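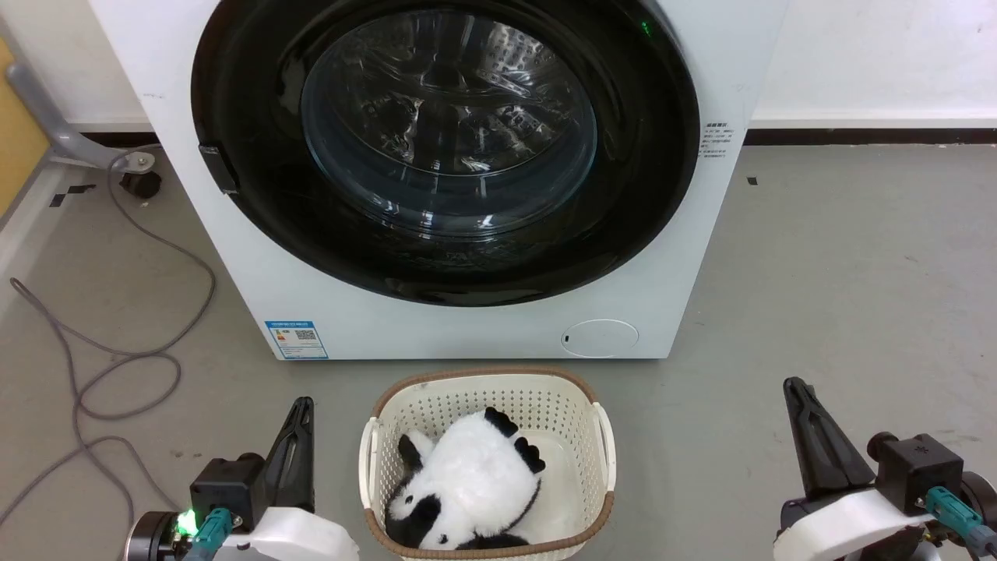 Does the drum fill with water up to the top, like a bathtub, one reader asks on our page, and if it does, why can I never see the water through the window? My brother says the clothes swim in there, the comment goes on, but I looked for a very long time and they only fell down again and again.

This is a good question, and the reader has looked very well. The clothes in a front-loading washing machine do not swim. They fall. Today on Fivora we explain what happens inside, from the moment you put your socks in until the moment you take them out (if you find both of them).

A drum inside a drum

When you look through the round glass of the door, you see a big shiny cylinder of metal. It is called the drum. The metal is stainless steel, a kind of steel which does not rust easily, even if it gets wet every day.

The drum you can see is only the inside one. Around it there is a second one, which stays hidden. Usually it is called the tub. The tub does not turn. It holds the water and does not let it run out on the floor. The drum turns inside the tub, and it is full of little holes, so the water can go in and out as it likes. The clothes are too big for the holes and must stay.

If you want to understand it better, take a kitchen strainer and put it in a bowl with some water. The strainer is the drum and the bowl is the tub. When you lift the strainer, the water stays in the bowl. Now lay the bowl on its side in your imagination (please only in your imagination) and close it with a glass door.

How much water is there?

Less than most people think. In our office at Skustberg we measured how much water goes into the old bathtub on the second floor, and it was 172 liters before it came near the edge. A front-loading machine needs much less than this for one wash. The water lies at the bottom of the tub, and often it is under the place where the window begins. For this reason you do not see a lake behind the glass. You see wet clothes, some drops, and sometimes foam.

At the beginning of the wash the dry clothes drink a lot of water. Then the machine notices that the water has become too low, and it lets some more come in. You can hear it: a hissing sound, a short pause, a hissing sound again.

Why the clothes fall

Look again at the inside of the drum. On the wall there are parts that stand up from the metal, a little like low hills. They are called lifters or paddles. When the drum turns, a lifter takes the clothes with it and carries them up the side. Near the top the clothes cannot hold themselves any more, and they drop down into the water with a splash. Then the next lifter comes.

This falling is a very important part of the washing. Long ago people washed their clothes at the river and beat them on flat stones. The beating pushed the water through the cloth, and the water took the dirt away. The falling in the drum does nearly the same work — the cloth hits the bottom, water is pressed out of it, and fresh water is pulled in.

We wanted to know how many times a sock falls. So we sat in front of the window with a notebook and watched one red sock. We counted 382 falls, and then we lost the sock behind a towel and had to stop. We do not know the full number. If you have a lot of patience, you can try it at home and tell us.

Now and then the drum stops, waits and turns in the other direction. Without this the clothes would twist together into a long rope, and the ones in the middle of the rope would not become so clean.

What does the soap do?

Water alone is good with some kinds of dirt. Sand, juice and salt from sweat go away in it without big trouble. But butter does not like water. Neither does oil, and neither does the fat from your skin, which is in every pillowcase.

Washing powder is made from very small particles, and some of them have two different ends. One end likes water and the other end likes fat. The end that likes fat holds on to the butter. The end that likes water holds on to the water. When the drum moves, the butter is pulled off the cloth in tiny balls, and these go away with the water.

Here is a small experiment. You need 2 glasses, water, cooking oil, and a bit of dish soap. Please do not use washing powder for this, it is not good for the hands or the eyes.

Fill both glasses half with water.
Pour one spoon of oil in each glass. The oil stays on top.
Put a few drops of dish soap in the second glass only.
Stir both and wait until you have counted slowly to fifty.

In the first glass the oil comes back to the top and makes a clear layer. In the second glass the water is cloudy, and much of the oil stays mixed in it. The soap is holding it there.

The rinse

When the wash is finished, a pump sends the dirty water out through a hose. But now the clothes are full of soap. So the machine takes clean water and turns the drum again, then pumps this water out also, and does it once more or several times. This is rinsing. You do the same with your hair, and you know how it feels if you stop too early.

The fast spin

The last part is the loudest. The drum begins to turn faster and faster, until you cannot see the single pieces of clothing any more. They are pressed flat on the wall of the drum, and the middle is empty.

Think of a dog who comes out of a lake and shakes itself. The water flies away from the fur. In the drum it is similar. Everything that turns in a circle would like to go straight ahead. The clothes cannot go straight ahead, the wall is in the way. But the water finds the holes, leaves the drum through them and lands in the tub, where the pump is waiting.

After the spin the clothes are still damp, but they do not drip. If the machine shakes very strongly in this part, maybe all the heavy things are lying on one side. Many machines feel this themselves. They slow down, let the clothes fall around a little, and try again.

Why is there a round door with thick glass?

The glass is not flat like the window of your bedroom. It makes a bow into the machine. In this way it pushes the clothes back into the drum, so they do not get stuck at the door. Around the opening there is a soft rubber ring which closes the gap when the door is shut. This ring is a favorite hiding place for small socks. If one sock is missing, put your hand in the fold of the ring after the wash and feel for it.

While the machine is working, the door is locked. It will not open even if you pull strongly, so please do not pull. When the wash is over, you wait a short time, and then you hear a click.

The small round flap at the bottom

On many front-loading machines there is a little cover near the floor, at the lower right or the lower left. Behind it is a filter. It catches things that should not come into the pump: buttons, hair clips, coins, threads. Only a grown-up should open it, and the machine must be off. Some water can run out, and it may be hot. But you can ask if you may look when they clean it. In ours we found a marble, a piece of a comb and 5 cherry stones. The cherry stones we cannot explain.

The sticker with the colors

Often there is an energy label on the front of a machine. It has bars in different colors, and each bar stands for a class. The green end means that the machine needs less electricity, and the red end means that it needs more. People look at it in the shop before they choose. Some labels also have a square code which a phone can read.

How you can help

A laundry basket with holes in the wall is a good thing, the air can go through it and damp clothes do not begin to smell so fast. Put it directly in front of the machine before you open the door. Then nothing falls on the floor.

Before the wash:
Empty all pockets. One paper tissue is enough to make a thousand white crumbs.
Close the zippers.
Turn the socks to the right side, or all of them to the wrong side, as your family likes it.
Put dark and light clothes on different piles.
Look into the drum. Cats like to sleep in it.

Do not fill the drum completely. There must be free space on top, or the clothes cannot fall, and you know already how much they need to fall. A grown-up gives the powder and chooses the program.

Words to remember

Drum: the metal cylinder with holes that turns.
Tub: the hidden container around the drum that holds the water.
Lifter: the part that carries the clothes up.
Rinse: to wash the soap away with clean water.
Spin: to turn very fast so that the water goes out.

In January we will explain the clothes dryer and where the gray fluff comes from. Questions about it can be written under this page already now.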